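From: Lauri Keskinen
To: Drollberg Residents list
Date: January 20, 2025
Subject: Re: Electric bills and the Lirkel readings

Bjartur Snorradóttir wrote:

> My bill for December came to 328 kWh. The fall months were all well under that and I have not bought anything new. Gavier told me on the phone that the meter is fine. Has anyone else on the second stairwell had a jump? I would also like to know what people leave on overnight, because I can't tell what is normal. My plug-in meter from the Nedelcu shop gives a different number every time I look at it.

Bjartur,

I had a jump too, though a smaller one. I went back through my Gavier statements last night. My total for last year was 2,284 kWh and the year before it was just over 2,000. Most of the difference is in the cold months, so I think it is the bathroom floor heating. Mine had gone back to its factory schedule after the power cut and was running all night. Check yours first. The menu is under the clock setting, and you have to hold the button down until the display blinks.

A few other things, in the order I would do them:

1. Read the Lirkel meter in the hallway yourself, at bedtime and again when you get up. Write both numbers down with the time. The app lags by several hours and is no good for this.

2. Go through whatever stays plugged in. A strip with a switch for each outlet makes this easy, and if it has little red lights you can check it from across the room. Set the router aside and turn the rest off for one night.

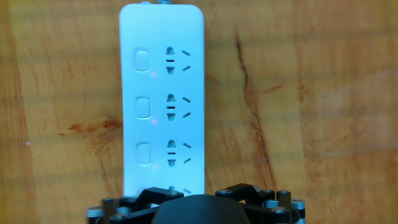 3. Compare the two nights. When I did this the second reading was lower by less than I had hoped. The old stereo and the printer together were not worth much.

4. Leave the plug-in meter on one appliance for a full day before you believe it. The refrigerator cycles on and off, so the number at any one moment means very little. That is probably why yours keeps changing. Use the running total, on the third screen of mine.

5. Look at where the cords go. Keep them lying free on top of the table or along the wall, and don't run them under a rug. Don't plug a space heater into a strip at all. It goes straight into the wall.
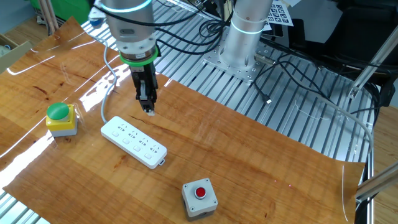 6. If the floor heating and the strips don't explain it, write to Gavier and ask for the hourly figures. They will say no on the phone, but they sent mine after one email. Give the meter number and the dates you want.

On the bill itself, the 98 at the bottom of page two is the fixed charge, and you pay it whatever you use. I missed that for years and kept dividing the total by the wrong thing.

I can bring the spare plug-in meter down if you want to try two at once. I'm home most evenings after seven.

Lauri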